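From: Tormod Söderlund
To: ginis-dev
Date: January 2023
Subject: Re: [ginis-dev] pose track jumps on plain tabletops

Dorothy Kershaw wrote:
> I ran the Bramholm set through the tracker again with the default
> settings. 3,037 episodes in, 1,386 thrown out for a bad camera track.
> Most of the losses are on the white table. The track is fine while
> the gripper is high up, then it jumps sideways when the hand gets
> close to the dishes. Is this the feature count or the mask? I
> haven't changed either one.

It's both, I think, but the mask comes first.

The default finger mask was drawn for the old short fingers. With the green ones, the top of each finger sticks out past the mask, and the tracker picks corners there. Those corners never move relative to the camera, so when there isn't much else to hold on to, the solver decides the camera has stopped. On a cluttered table you don't notice. On the white one you do.

I redrew the mask by hand and pushed it to the bolterau branch as fingers_v2. Please set mask_dilate to zero when you use it, as the margin is already included.

For the feature count, min_features is 200 by default. I dropped it to 90 for close views and let the relocalizer run on every frame under that. It is slower. I would not make it the default yet.

Two things I have not solved:

The glare on glazed dishes. Highlights shift as the camera moves and get matched as if they were fixed points. A brightness cutoff before detection gets rid of most of them but also eats the rims, and we want to keep the rims.

The lines on the table. They are too faint to give any corners at the current contrast setting. If you raise the contrast you get noise over the rest of the surface.

Could you rerun only the rejected episodes with the new mask and leave everything else alone? I'd like to see that number before we touch the detector. Sjöberg has the old logs if you need to compare.

Frame attached.

Tormod 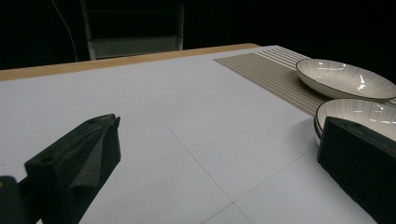

White table, two bowls on the placemat, fingers at left and right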